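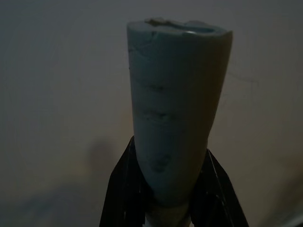
*Slide 1. Wrist camera view: soft blue part held low between the fingers, three dents down the front.*

## Setting grip force on the Hokside cell (notes, 12th July)

- Say who the cell is for. Quintanilla sends us soft parts, and no two have quite the same wall.
- Point to the dents on the slide, then to the rim. Dents like these look like pressure marks. Ask the room what they would check first. Most will say force. Wait for someone to say finger angle.

**Force**

We start at 6 newtons and go up in small steps. Stop at the first setting that holds through a full lift. Write it on the card inside the cabinet door. The old card from February is still there in some cells, so take it down.

**Fingers**

The fingers need to close evenly on both flanks. Check the screws every 300 cycles and wipe the faces with a dry cloth. No solvent. If one finger touches early, redo the zero before you change anything else.

**Grip height**

Low on the part, near the narrow end. The rim is the weak spot and should never carry load.

*(Pause. Skostis people usually ask about pads here. Answer: yes, the Fumon pads fit, but the zero has to be redone after every pad change.)*

**Camera**

Clean the lens before the light. Light level on our cell is set to 16 out of 100, and a dim picture is fine as long as the edge of the part shows.

Next slide: the cabinet card, filled in.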